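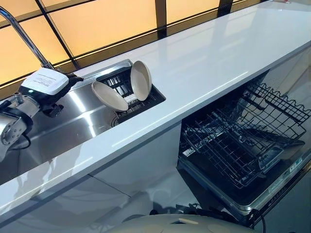
Tollstead Shared Workshop – Robotics Bench Group

Speaker notes: Teaching Stikach to do the washing-up

Evening, all. Wait for the kettle to finish, then start. Keep the jacket on, it's cold at the front.

So, I'm talking about Stikach, the robot we've been building at the back bench, and why I decided it should learn kitchens first. Two bowls standing in a sink, dishwasher open underneath, and to you or me that's nothing, is it? You'd have them across before you'd thought about it. For us it was most of a winter!

Say a bit about shiny things here. White worktop, steel sink, and every one of them throws light back at the cameras. Our early code found a lovely bright edge and went for it, and the edge was a reflection. (Pause, somebody always laughs.) I spent all of December on that and I'd still call it half fixed.

Mention the budget: 800 for the second arm, and then another 311 on cables and connectors, which I hadn't planned for and which my other half has now heard about. If you're starting out, buy longer cables than you think you need and tie them down early. Ours still hang in loops and I keep meaning to sort it.

Next bit is the two arms. The left one looks after the sink side and the right one goes down to the racks. I began with one arm doing the lot and it was forever twisting itself into silly shapes, so splitting the job up was a huge relief. Plates are friendly, they stand up in the tines and stay put. A rolling pin is a pain, because it wants to lie any way it fancies, and I like having one in the rack just to keep the planner on its toes. 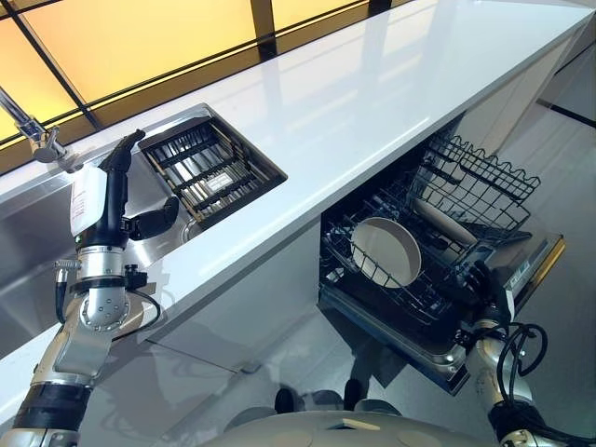 Getting hold of a cup

Right, my favourite part, so don't rush it. With a cup we put the big finger down inside and leave the small ones by the rim. The wrist camera gets a cracking view of it, even if half of what it sees is its own gripper, blurry as anything. We mask that bit out in software. Takes 30 lines, happy to share them.

The routine is called Tzanetos, by the way, and I've given up explaining the name. It makes 6 tries at a grip and then stops and waits for one of us to come over. I had it trying for ever at first, and that's no fun to listen to when you're soldering.

Ask who's got cups at home with odd handles. Bring them in, please!
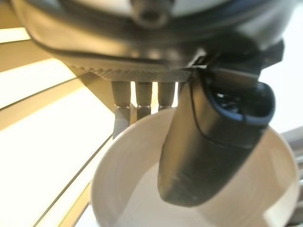

Wrist camera view: the big finger down inside a cup

Questions next, then tea. If anyone asks about the Tultelmont motor boards, say yes, we've got spares, and come and find me at the back bench after.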